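We use cookies to improve this site. Accept | Manage settings

Pre-purchase inspection checklist: kitchen arm, simulated trial
July 2018 – Cheuk-hei Huang, Equipment Planning, Uston

To be completed before any order is placed with Skinico. Comments are by the inspector unless initialled.

1. Reach over worktop – Satisfactory. The gripper can be brought down to a shallow dish on the counter.
2. Clearance to fixed fittings – To be reviewed. Tap and window positions must be checked against the Medrano site drawings.
3. Base fixing – Open. Floor loading figure requested from supplier.

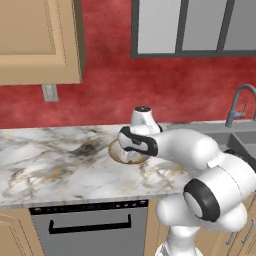 Does the unit price of 1,907 include the gripper?
The gripper is quoted separately at 586, and both sums must appear on the purchase request.

4. Emergency stop – Open. Location to be agreed with Damián Manríquez before installation is costed.
5. Guarding – Open. An allowance of 600 has been entered. This may rise if a fixed screen is required.
6. Loose items on worktop – Comment. The trial layout should keep a mug and a piece of fruit in place, as a bare counter would give a poor idea of daily use.
7. Spares – Not satisfactory. The supplier's list omits finger pads. Ha-neul Yang to obtain a revised list within 10 working days.
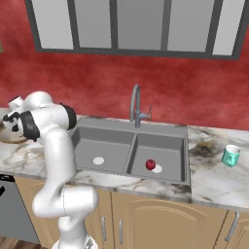 Item 6: arm at the left of the counter, apple in the right-hand basin, mug to the right of the sink.

8. Training – Satisfactory, subject to budget approval.
9. Service contract – Deferred. Juveck has been asked for a competing quotation.

Items 3, 4, 5 and 7 must be closed before signature by Leobardo Camacho.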